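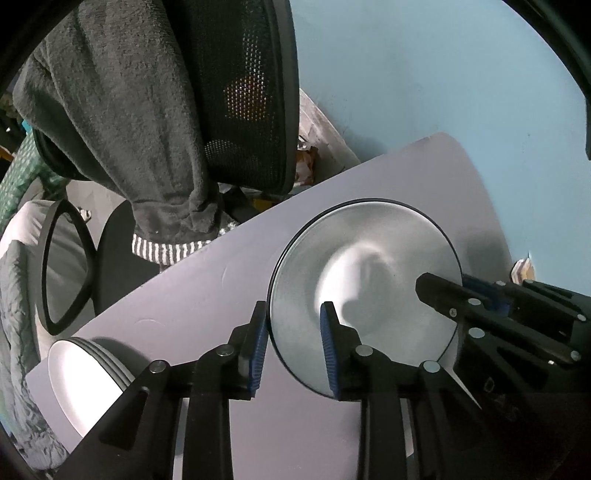 Grisell Hand-Held Gripper, with the Unness Good Practice Guide

The Grisell is a two-finger gripper you hold in your own hand, made for people who record everyday tasks so that a robot can learn from them later on. We have been selling it for a while now, and the question we get more than any other has very little to do with the tool itself. People want to know how to use it well, and how to keep a whole group of people using it the same way! So every Grisell now ships with a printed copy of the Unness Good Practice Guide, and we've put the main points on this page so you can read them before you buy.

What the guide asks of you

Pads first. The ribbed blue pads do nearly all the holding, and they should be wiped with a damp cloth before each session and left to dry. Swap both pads together, even if only one looks worn (we know, it feels wasteful, but a fresh pad facing a tired one will tilt a thin object every time).

Close slowly on anything with a rim. Plates, lids and trays should be taken with a pad on either side of the rim, and you should stop squeezing as soon as the object is held. If it swings, set it down and start over.

Keep the pivot screws snug. Check them at the start of the day and again after any drop, including the little drops you would rather not write down. Please write them down anyway.

Work in real rooms. The guide has no rule against clutter, and we're glad of it, as a robot in somebody's home will meet plenty. It does ask you to clear the spot where your feet go, and to put away letters, family photos, screens and anything else with private details on it. Everyone who lives or works in the room should have agreed to the recording beforehand.

Leave the failed tries in. Mark them as failed and carry on. A missed grasp that has been labeled properly is still useful, and a session with every miss taken out gives a rosy picture of how the task went.

Rest your wrist. Put the gripper down between batches, and trade hands if you can do so comfortably.

Please note that the guide covers hand-held recording only. Once a powered arm is involved you will need a proper risk assessment for your own setup, and the guide can't stand in for that.

In the box

Grisell gripper, assembled
One pair of blue pads, fitted, and one spare pair
Driver for the pivot screws
Unness Good Practice Guide, printed
Session log with 93 pages

Ordering

Gripper with guide: item 101
Spare pads, one pair: item 102
Stivholm carry case, padded: sold separately

Rojanasak handles our repairs, and you're welcome to send in a gripper of any age for a checkup. Pop your session log in with it if you can spare it for a few days, it really does help with finding the trouble.

Page updated 7/22/25. The next edition of the guide is due in September, and owners will get it free of charge.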